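Small-building investing, the slow way
Speaker notes, evening session, 01/05/2025

Opening (stay off the slides for the first few minutes)

Good evening, and wow, a full house on a Thursday! Ask for a show of hands: who owns a rental already, who is looking, who just came with a friend. Wait for the laugh.

My story in brief. I bought a tired four-unit building in Dranmont when rates were low and I knew very little. I still own it, and I still love it. Tonight is about what I look at now before I buy, and I'd like to get to your questions early.

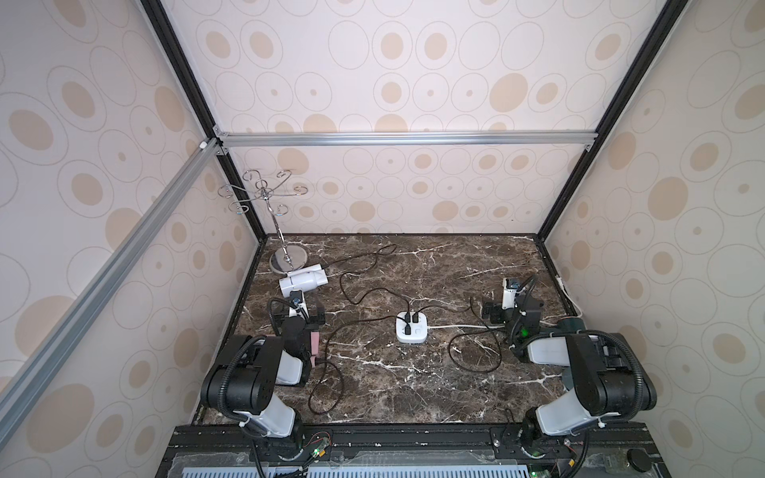
Notes p. 17

Start with rent, then price. I know, everyone starts with price (I did too). Pull the real rent roll and read every line. Who is month to month? Which leases end in July? In the Mellor building, half the leases ended in the same month, and that changed my offer more than the roof did.

Slow down here. People will be writing.

Then the dull costs: water, trash, insurance, snow. Ask the seller for two years of bills, and keep asking until you get them. My worst surprise was a water bill of $3,782 for one quarter. One running toilet! I still check that toilet every time I visit.

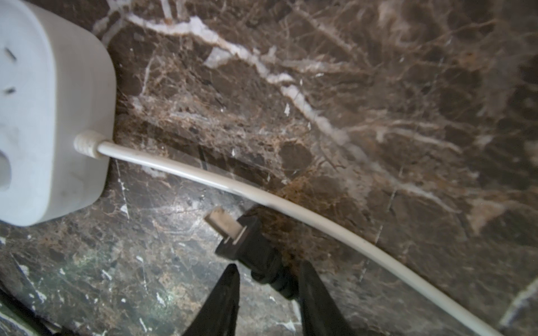
Part two: Borrowing without losing sleep

I put 20 percent down on Mellor and kept a cash reserve on top of it. Say this part twice. The reserve is its own pile of money, in its own account, and it doesn't get spent on countertops.

Talk through fixed and adjustable loans using the handout. Mention that a small local lender may want to walk the building with you. Let them! I learned more about boilers on that walk than in any class.

If someone asks what rates will do next, I don't know, and say so cheerfully.

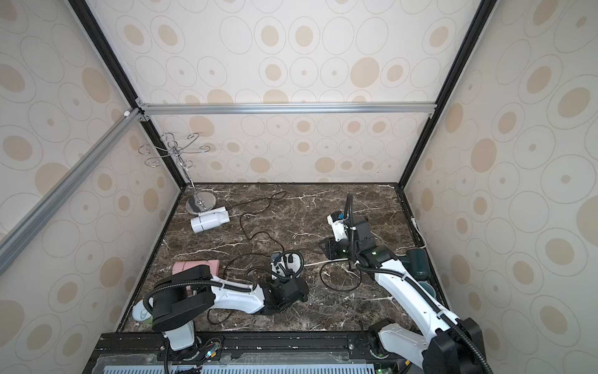
Part three: Picking a neighborhood

Show the map of the Rirka district. I walked some 200 blocks there before I made an offer on anything, mornings and evenings both, and it was the most fun I've had in this business. Look for porch lights, bus stops, kids' bikes, a grocery store people can reach on foot. Talk to whoever is out sweeping.

Drililine is the bookkeeping program I use, and someone always asks. A spreadsheet is fine for your first building. Pick one and enter things the same day, 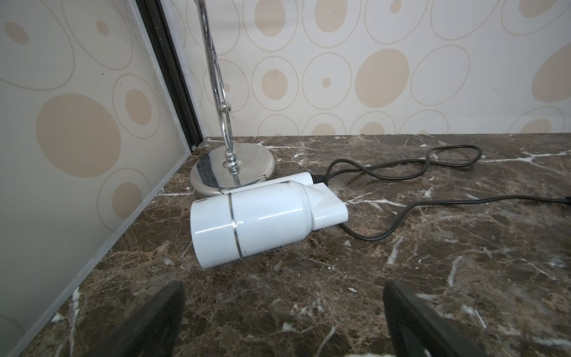
while the receipt is still in your pocket and you remember which unit it was for. I do mine in the truck before I drive off.

Skip the tax slide if we're running over. It's in the handout.

Questions. Repeat each one into the mic, the back rows can't hear. Leave the map up. Handouts are by the door, and I'll stay until they lock up.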